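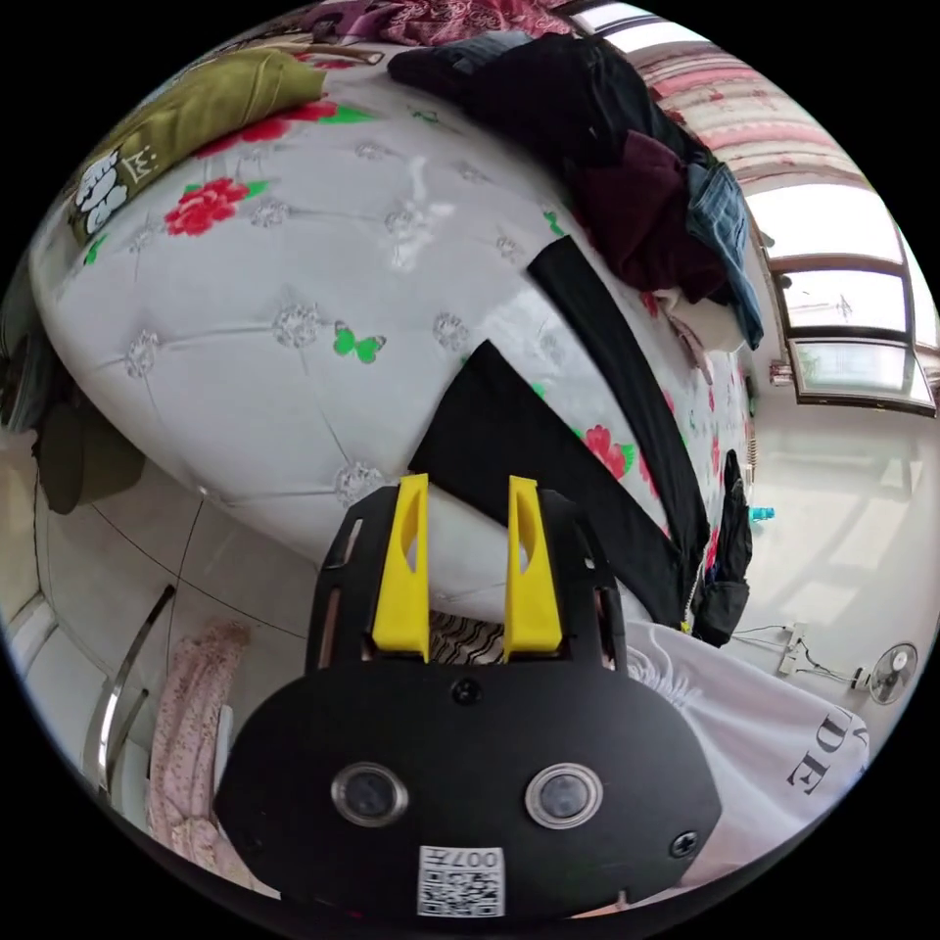 Right, quick one because I've got to be out of the door by half past and I still haven't found my other shoe.

Sleep. Or the not having of it. Those of you who read the November posts will remember I was up at three most nights, reading the back of the cereal box. It's better now. Not fixed. Better.

What I changed, in no order at all. Stopped having the big light on after tea. Moved the phone charger to the landing, hated it for 5 nights, now don't notice. Gave up the afternoon coffee, which I miss more than some relatives. And I started going to bed when I was tired instead of when the programme finished. Took me long enough.

Branwen James lent me a book on it, Parri edition, 600 pages, which is a cheek when you're meant to be nodding off. I've read 100 of them. The bit on waking up too early was good. The bit on Victorian night caps I skipped. She wants it back so I may never know how it ends.

Then there's bedding. I have opinions. Heavy in winter, one cotton sheet in summer, and a quilt that goes on the floor by midnight whatever the season. My mum had all of hers in flowers and I used to think it was dreadful. Now I look in shop windows and think ooh, roses.
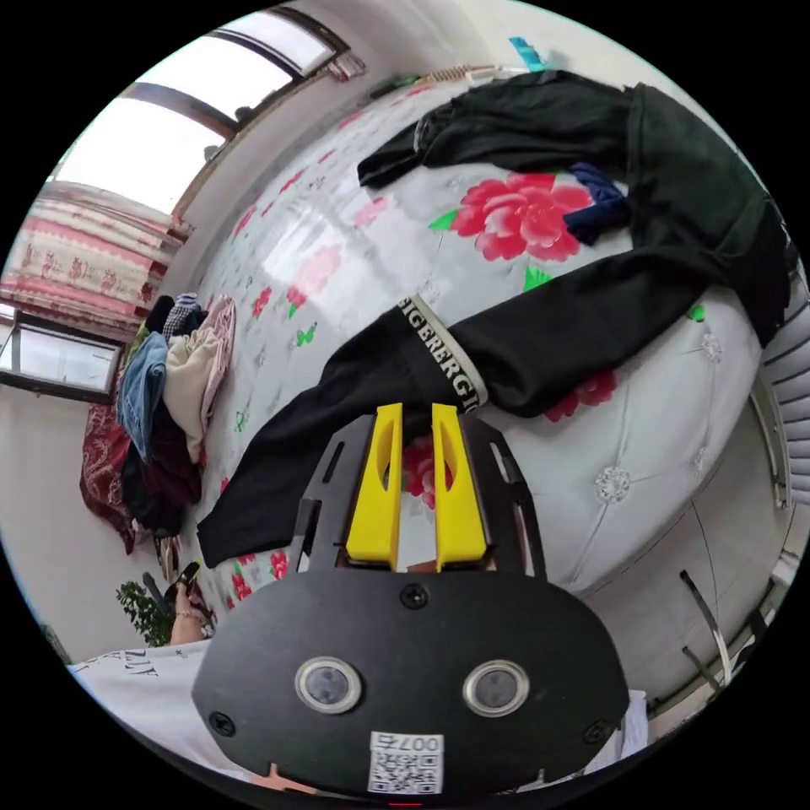 Red flowers on the bed, very much my mum's taste.

Pillows, I've been through a few. The Zirkska one was like sleeping on a loaf. Went flat by the second week, then sort of went hard. Sent it back, they were nice about it to be fair, refund came through before I'd found the reciept. Now on a plain one from the market in Grovness and it's fine. It's a pillow.

Costel Nistor at work swears by a walk after supper. Round the block, no headphones, home, teeth, bed. I tried it in the rain and was wide awake and soaked. Tried it on a dry night and slept till the bins went. So maybe he's on to something. Don't tell him.

Got asked this one in the comments a few times so I'll stick it here.

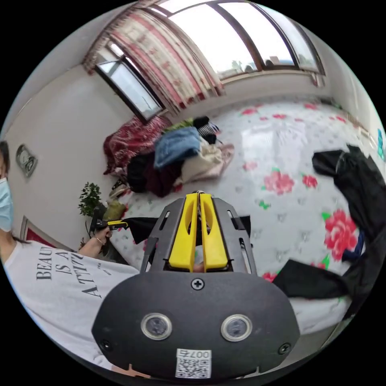
What do you do if you wake up at three and can't get back off?
Get up, sit somewhere else with a dim lamp and something dull to read, then go back when your eyes start to droop. I don't look at the clock any more, I've turned it to teh wall.

More on naps next time, I've got a lot to say about naps. Also somebody wanted the soup recipe, the leek one, I haven't forgotten. Shoe was under the stairs. Off to Gurnon, back for tea.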